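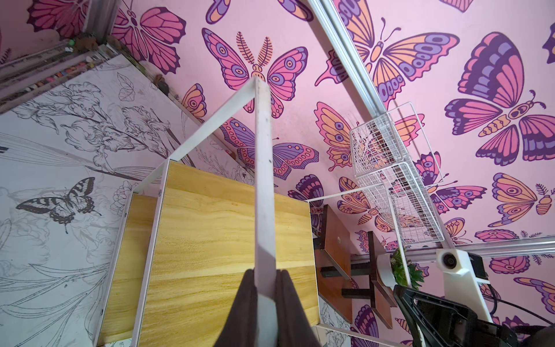 Notes from the teleoperation work at Brivmont, May 2018. Posting in pieces as I get to them.

1/ The task is to hold a long flat bar by one end and bring the other end to a chosen point on the wall. The operator drives the arm from the next room with a hand controller and a wrist view on a monitor.

2/ A long bar is awkward because the grip is the pivot. A small twist at the fingers becomes a large sweep at the tip. New operators correct at the wrist, overshoot, correct again. The recording then contains the wobble, and the policy learns it faithfully.

3/ We tried hand guiding first. You take hold of the arm and walk it through the motion. Paths were smoother, but the operator's forearm kept getting into the wrist view, and the policy came to depend on it. Remote control since then.

4/ Count so far: 147 demonstrations kept out of 2308 attempts on the Amullow controller. Most of the rejects are from before we changed the scaling. I should have changed it sooner.

5/ Scaling: hand motion to tool motion is now set at 35 per cent for rotation, translation left at 100. Someone asked why not scale both. We did, and operators ran out of desk.

6/ Grip force matters more than I expected. Too light and the bar rotates between the fingers when the tip touches. Too firm and contact pushes straight back into the arm, which the operator can't feel. We settled on the light side and throw out any run where the bar slips.

7/ The wall has butterflies all over it, pink on pink. Good for aiming, since you can say "the body of the big one with the feathery antennae" over the headset and be understood. Less good for the tracker, which matches one wing to another quite happily.

8/ Depth is the real problem. From the wrist, a bar pointing at the wall and a bar touching the wall look much the same. The operators who do well approach at a slant and watch the tip against the pattern behind it. I'd like that written into the instructions instead of passed round by word of mouth.

9/ Labelling is in Notar. Three marks per run: grasp, first contact, release. First contact is set from the force trace and then checked against video. Where they disagree I go with the trace — the video runs a few frames late and I have not found out why.

10/ Reply to the Greenberg question: no, we don't trim the pauses. An operator who stops before contact is usually looking at something, and cutting the stop leaves a jump in velocity that the arm can't follow anyway.

11/ Next is the same task with a shorter bar, same operators, same scaling. Data format unchanged apart from an extra column for bar length. Will post the column order when it's fixed.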